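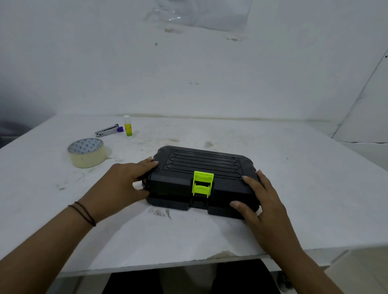 Search this blog Go

House rules for recording hand tasks

I've been recording tabletop tasks for the Fundanari project since the start of the year. The clips are used to teach robot arms how people handle ordinary things. The official guide is 30 pages long and most of it is about file formats, so I keep my own short list of rules.

Both hands stay in view from the first touch to the last. If one drops below the table, stop and start the take over.

One main object per take. Small desk items can stay at the back as long as they're out of reach of the task. I used to clear everything, but Salma Soliman, who checks our batches, wants normal clutter left in.

Grip a case by its ends before you go for the latch. People like to flick a latch with one thumb, and a two-finger gripper can't copy that.

Bracelets and watches are fine if you wear them in every take of the batch. Don't take them off halfway.

Don't scrub the table between takes. Stains stay where they are until the batch is done.

Say nothing during a take. Write down drops and fumbles afterward and keep the clip. We lost 90 clips in the Davside batch when someone deleted all the bad ones, and we had to redo them.

I stop after 400 takes in a week. My handling gets sloppy past that.

Next I need to write something on lids that stick.

We use cookies to remember your settings. Accept / Manage

2 comments

Plistosora: Do you reset the case to the same spot every time? Our guide says to move it a little.

Reply from author: I move it a hand's width or so. Same spot every time is no good for training.

Blöndal: Keeping the fumbles is the one our group argues over most. I'm with you on it.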